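Filed under: Manuals and Set-up > Hand-held Grippers > Good Practice

Somari Paired Hand Grippers — Set-up Guide
Section 5: Working rules at the table
Revised March 2019

Read this section before the first recording session, even if you have used other grippers. Most of what follows came out of the Trernitz trials, where 166 of 572 recordings were rejected on review. The supplier's leaflet says the grippers are "ready in minutes". Treat that claim with suspicion. They switch on in minutes.

5.1 Before you sit down

1. Clear the table of everything the task sheet doesn't list. A stray pen in reach will end up in the recording.

2. Check the task sheet against the items in front of you. If it says one basket and one bag, put out one basket and one bag.

3. Roll your sleeves to the same height on both arms. Loose cuffs catch on the jaw plates.

4. Run each cable down the outside of its own arm. Never cross them in front of you. The Camacho cable clips are sold as a cure for snagging, and we have seen no sign that they do more than a strip of tape.

Caution: Keep slack cable clear of your chair. A chair leg can pull a connector out without you feeling it.

5.2 Placing soft items

Soft goods are where good habits fall apart. Cloth hides the tips of the gripper, and a bag that was flat a moment ago isn't flat now.

1. Set containers side by side, both within easy reach, and leave a strip of bare table between them and you.

2. Open the container that will receive the item before you pick anything up. Don't hold a flap with your wrist or elbow.

3. Do not smooth, fold or "help" the cloth with your fingers. If the grippers can't do it, the recording should show that they can't.

Note: Some operators argue that a quick tug by hand saves time. It saves time and spoils the record. Discard it.

5.3 Using both hands

1. Enter the basket from above, with the jaws partly open. Going in sideways scrapes the rim.

2. Keep the idle gripper raised over its own side of the table. Resting it on the fabric counts as contact and must be logged.

3. Move at the speed you would use at home. Slow, careful, showroom movements look tidy and are of little use to anyone.

4. Stop if a jaw plate bends, loosens or catches in the weave. Do not pull free. Open the jaws and lift straight up.

Caution: The plates have hard metal edges. They will mark a bare wooden table and they will nick skin.

5.4 When to throw a recording away

1. Discard it if bare fingers touched the item.

2. Discard it if a cable moved the item, even slightly.

3. Discard it if you talked yourself into thinking it was fine. Three doubtful recordings in a row means you stop and check the set-up from 5.1.

Note: The Tromach checking software marks each recording pass or fail. It misses cable contact more often than we'd like. A pass from the software is a first opinion — watch the recording yourself.

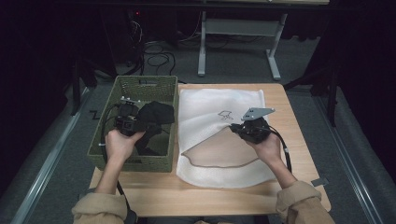
5.5 Packing up

1. Switch off both grippers before unplugging either one.

2. Coil each cable loosely. Tight coils kink near the plug.

3. Write down what went wrong, in plain words. "Issue with bag" tells the next person nothing.

Comments (3)

benchside_tas: Rule 3 in 5.3 needs to be in bold. Our lot all move like they're defusing something.

K: Disagree on the clips. Ours have held up since June and the tape leaves gum everywhere.

oldcable: Does logging idle contact matter if the fabric doesn't shift? Seems like paperwork to me.

Related pages
Section 4: Charging and first start
Section 6: Labelling your recordings
Jaw plates: when to replace them
Camacho clips and tape compared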